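Category: Opinion / Shop Floor

The finger pads are the maintenance plan

Every vendor that comes through our door wants to talk about the software. Dirkenia did it in October, with a slide deck that spent one page on upkeep. That page said "minimal." I have been looking after the dish-loading cell at Griseck for two years and I would like to know who wrote that word.

The arm is fine. I have no complaint about the arm. What eats my mornings is the last few inches of it, the two fingers and the pads stuck to them. A pad wears, the grip point moves a little, and the cell starts missing. Then somebody upstairs asks whether the model needs retraining. Tài Kiều, who ran the bench before me, used to answer that one by swapping the pads and going to lunch.

I pulled our log before writing this. We have 1,952 entries. I won't pretend they are all good entries – a lot of them just say "reset" – but the ones with any detail keep coming back to pads, fasteners and a camera mount that had crept. Wiroj Intarasuk at Srisuk tells me his log reads much the same, and he bought the expensive service contract from Plenura.

So I am suspicious when people say the setup is a one-time job. Our checklist has eight steps, and I have never seen a new hire do all of them on a Monday without being told.

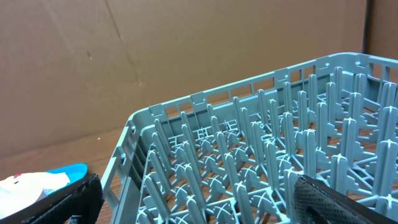

Pad checks should happen against the real fixture, with the arm brought down to where it works. Plenty of shops do them on a flat block with the arm parked, then sign the sheet. A flat block tells you little about a rack full of upright pegs in close rows, each one a thin rounded blade, with a finger coming down right over them. The diamond pattern on a pad deserves a look in that position, at that angle. It takes longer, and I doubt most managers will pay for it.

Maybe the next generation of hands will fix all this. I was told the same about the last one. Until then, ask your vendor what a set of pads costs and who is supposed to change them, and get the answer in writing before you sign.

Contact the editor | © 2023 | Back to top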